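Subject: Re: [zunimcombe-boxing] Scoring at the club nights

14 January 2022

Catching up on the list after a week of pretending I don't read it. I have opinions, as you'd expect from a man who has judged at Zunimcombe and been booed in both languages.

Mustard sweater, flat and folded:
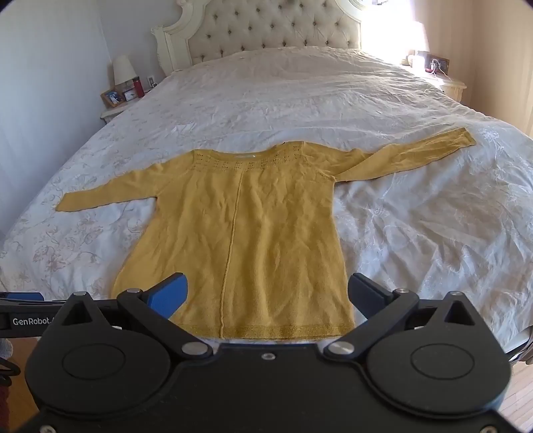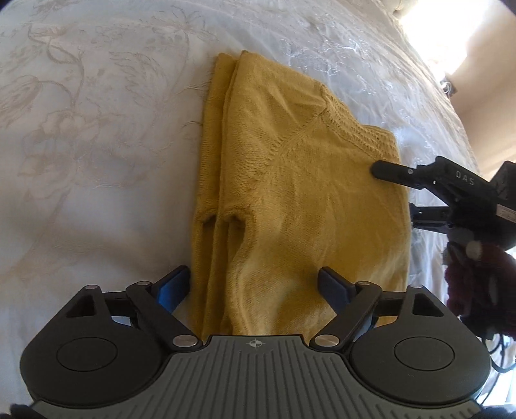

So does the open scoring trial mean the corners see the cards after every round? They see them after the third and nothing more until the decision is read out, and the crowd doesn't see them at all.

Now, to the earlier message:

> I don't see the point of open scoring in a six-rounder. If my
> fighter is three up at halfway, I'm telling him to get on his
> bike, and so would anybody on this list. You'll have people who
> paid good money watching a man jog backward for nine minutes.
> Also, are we still using the Wudard gloves? Two pairs had
> stitching going at the thumb last time out and I was told it
> would be "looked at."

On the jogging: yes, some of them will. Some of them do it now, without any cards to go on, out of natural talent. What I'd say is that a kid who knows he's three down has a reason to stop posing behind his jab, and I have sat through enough polite six-rounders to want that badly. The trial is for six bouts. If they're all terrible we go back to the old way, where everybody finds out at the end and then shouts at me in the parking lot.

The referee can still warn for running. I'd like to see that used before we rewrite anything.

On the gloves: the Wudard ones are out until they're restitched. The Driltari pairs are in the blue trunk and they're fine, if a little stiff across the knuckle. Please don't "break them in" on the heavy bag. We know who did it to the last lot.

Other bits while I'm here:

- Weigh-in at Xiong is moving to the upstairs room. Same scales. Arguing with them remains a waste of breath, though I'm told it burns calories.
- Rest between rounds was timed at 90 seconds at the last show, which I enjoyed and the rulebook didn't. We're back to a minute.
- We sold 526 tickets for that show. The hall wants the final number for the next one before the end of January, so send me your stubs, unsold ones too.

If you want to judge one of the trial bouts, reply to me off-list. You need a current card and a coat, as the heater on the judges' side is still dead.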